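Balergate Shipping and Receiving Guide
Section 4: Packing Small Items in Plain Cartons and Hard-Shell Cases

Prepared by Igor Wróbel, Sutasholm Stores Office
Last revised 26 Apr 2018

Purpose

This section explains how small equipment is to be packed, closed and checked before it leaves the Sutasholm stores. It applies to all departments that send items through the internal delivery service, including those using the Tatel counter. It does not apply to chemicals, batteries shipped on their own, or anything already sealed by a supplier.

Choosing between a carton and a case

Use a plain corrugated carton for single items that will not be coming back. Use a hard-shell case for items on loan, for sets with several parts, and for anything with a declared value over $268. Cases remain the property of the stores and are to be returned within 23 days of receipt.

Cartons may be reused if the walls are firm and the flaps still meet. Remove or cover old labels first. A carton with a crushed corner or a soft base should be flattened and placed in the recycling cage.

Packing a carton

1. Fold the base flaps and run tape along the full length of the seam, continuing two inches up each side.
2. Place a layer of padding on the base before the item goes in. The stores supply Vashisht paper wrap free of charge in 95-foot rolls.
3. Fill the gaps at the sides. Close the carton by hand and tilt it gently. If the contents move, add more padding.
4. Fold the top flaps down and press along the seam with a flat hand. Both edges should lie level before any tape is applied.
5. Tape the top seam in one pass. Do not use string or staples.
6. Attach the delivery label to the largest face, away from all seams.

Packing a case

1. Open the case on a flat surface with the latches facing you.
2. Put heavier parts toward the hinge side and lighter parts toward the handle.
3. Coil cords and secure them with a soft tie. Cords, straps and tags must be fully inside before the lid is lowered.
4. Close the lid without force. If it resists, open it again and rearrange the contents.
5. Fasten each latch, then lift the case a short distance by the handle to confirm that it holds.

Checking before handover

Every package is to be looked at from all sides before it goes to the counter. On a carton, give most attention to the front edge of the top, where a flap can rise and leave a gap along the seam. Small tears at the end of a seam should be trimmed and taped over - they tend to lengthen when cartons are stacked. On a case, look along the line where the lid meets the body and at both ends, and tuck in or remove anything that sticks out.

Packages that do not pass are returned to the sender's shelf with a yellow slip. The sender may correct the fault and hand the package in again on the same day.

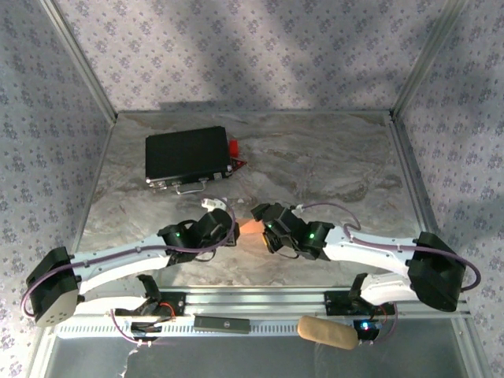
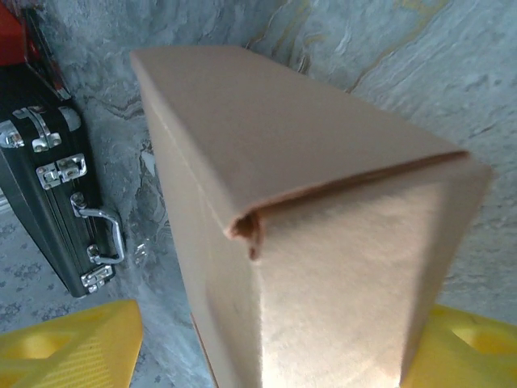
Black hard-shell case with handle and latches (first picture); plain carton with a slightly lifted top flap (second picture).

Records

Enter each package in the delivery register with the sender's name, the type of packing used and the destination. Register numbers run from 1,000 each November. Requests for extra cartons, tape or cases should be made at the Sutasholm counter before noon.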